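The side business math that never adds up

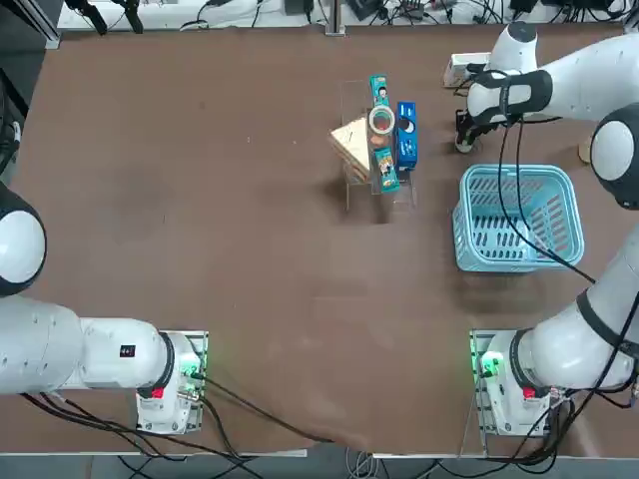 White arms, brown tabletop, a clear rack near the middle.

I keep reading that anyone with a laptop and a free evening can start a side business. Maybe so. I started one in December, selling spare parts lists and setup guides to small workshops, and I'd like to see the numbers those people are using.

Mine go like this. In seven months I took in $1,231. Sounds fine until you subtract the $622 I paid out for the Flollent bookkeeping plan, a domain, and a listing on Sendell that brought me two buyers, one of whom wanted a refund. What's left doesn't cover my evenings at any wage I'd accept from an employer.

Flollent's welcome email promised I'd be "invoice ready" in 60 seconds. It took me most of a night, and I still had to type the tax lines in by hand.

Then there's the advice. A newsletter called Farnis tells me to raise my prices every quarter. Raise them on whom? I have one steady customer, Goicoechea, a small shop that pays on time and asks sensible questions. I'm not going to test a pricing theory on them.

I haven't quit. I like the work, and writing a guide that makes sense is more fun than my day job most weeks. But I've stopped calling it passive income - I was up until one in the morning fixing page numbers. The Sendell listing comes up for renewal next month and I'm letting it lapse.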